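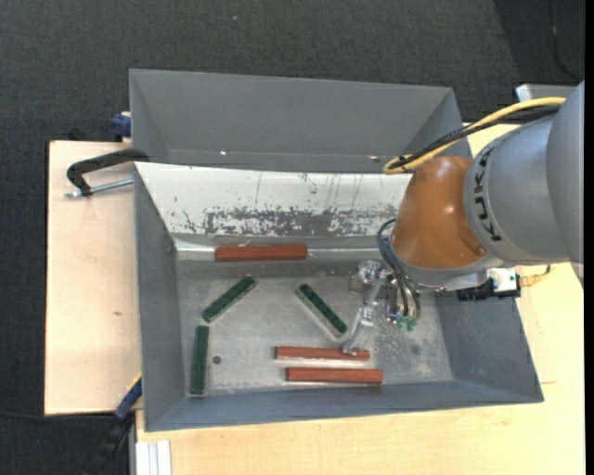 Cordeiro Woodworking Club, Finishing Group

Filed under: Shop Notes, Finishes

I have been testing hardwax oil on pale tabletops since November, mostly on offcuts and on two desks that get daily use. The question was how much sanding is worth doing before the first coat.

The can says to stop at 150 grit. I prepared 4 boards from the same plank and took them to 120, 150, 220 and 320. All were vacuumed, wiped with a barely damp cloth, left overnight and given one thin coat with a white pad. Excess came off after 15 minutes.

The 320 board took up noticeably less oil and looked dull at the ends. The 120 board was the darkest and still showed cross-grain scratches in low light. Between 150 and 220 I could see very little difference, though the 220 felt better under the hand. A second coat evened out everything except the scratches.

Leonilde Neves suggested raising the grain before the last pass. It adds a drying step and I now do it every time. Coffee rings left for 7 hours wiped off the double-coated boards. On single coats a faint edge remained.

Coverage came to around 600 square feet per gallon for the first coat, less than I had budgeted for. The second went further.

Rags go flat outdoors to dry, never in a pile. Next I want to try the same schedule on the end grain of a cutting bench, probably with a thinner first coat.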